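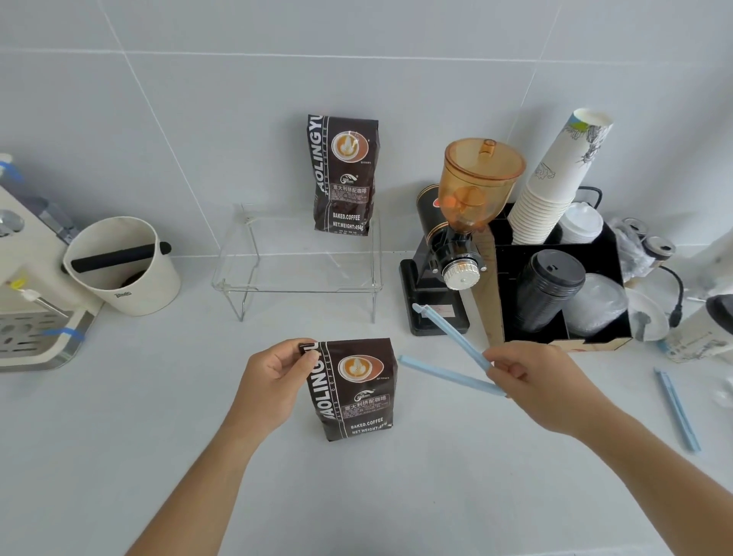

Coffee station, staff kitchen: bag and sealing clip.

Print this page | E-mail this page

Claltness Facilities Office
The coffee station guidance has been revised. The changes are set out in this thread and apply to all staff who use the counter.

Claltness Facilities Office
1. Coffee is supplied in 454g bags of Italian blend. Please finish the open bag before starting another. The spare bag is kept at the back of the counter, by the wall.

Claltness Facilities Office
2. An open bag must be closed with a clip after each use. Press out the air, fold the top over twice, lay the clip across the fold and press it shut along its full length.
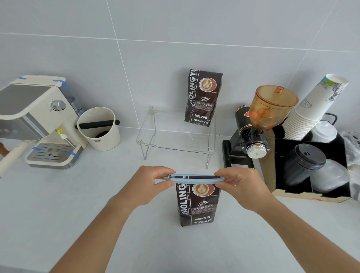 Does the clip need to be washed?
A wipe with a dry cloth at the end of the day is sufficient. Clips should not go in the dishwasher.

Claltness Facilities Office
3. Each floor has been issued its own clips. Replacements may be requested from Hằng Hồ at the Tellus desk -- please return the broken one if you have it.

Claltness Facilities Office
4. Open new bags at the top edge only. A ragged tear is acceptable provided enough of the bag remains to fold. Put torn strips in the trash and wipe up any spilled beans.

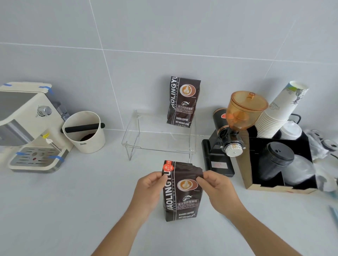
5. Grinder and knock box

Claltness Facilities Office
Fill the hopper with no more than a day's supply. Used grounds go in the knock box, which the last person to use the station empties. Please do not rinse grounds down the sink. Last October's drain repair closed the kitchen on floor two.

Claltness Facilities Office
6. Orders are placed monthly by Chiến Trịnh. Requests for decaf should reach him before the order closes. Questions on this guidance go to Ngọc Chu, extension 162.

Last updated: April 2026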